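Search this site
Home News Minutes Hall Hire Contact
November, posted by the secretary

Loltness Community Hall, general meeting

Opened 7.05 pm, 14 present. Apologies taken as read. Last minutes accepted, one correction: the Gunn Street gate opens inward, not outward.

Kitchen. Quote in from Jendeo for new bench and sink, $3000 installed. Doesn't include the tap. Long discussion re whether we need a double sink. Agreed yes. Second quote to be got before anything signed. Old bench can go to the tip or whoever wants it, must bring own trailer.

Crockery. Mixed sets a nuisance at the last two dinners, hirers complaining they can't find enough matching. Moved that we stick with the grey plates with the brown rim for sit-down meals and box up the rest for the fete stall. Carried.

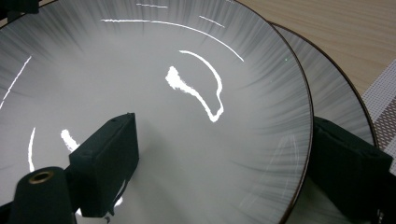
Cups left as is for now. Tea towels needed, bring any spares in to the next working bee.

Hire rates. Evening rate to go to $55 from the new year, daytime unchanged. Regular groups to be told in writing. Bond stays the same. One against.

Paris night. Date clashes with the school concert so pushed back 2 weeks. Accordian player confirmed. Still short on trestles, Gunn Hardware may lend. Tickets at the door and at the bakery. BYO drinks, no glass on the lawn. Decorations left over from last time are in the shed, someone to check for mice.

Car park. Pothole by the bins worse. Council rung again, no date given. Cone stays.

General business. Heater in the side room clicking, get it looked at befor winter. Piano tuning held over. Key register out of date, anyone holding a key please sign the sheet inside the front door.

Closed 8.40 pm. Supper after.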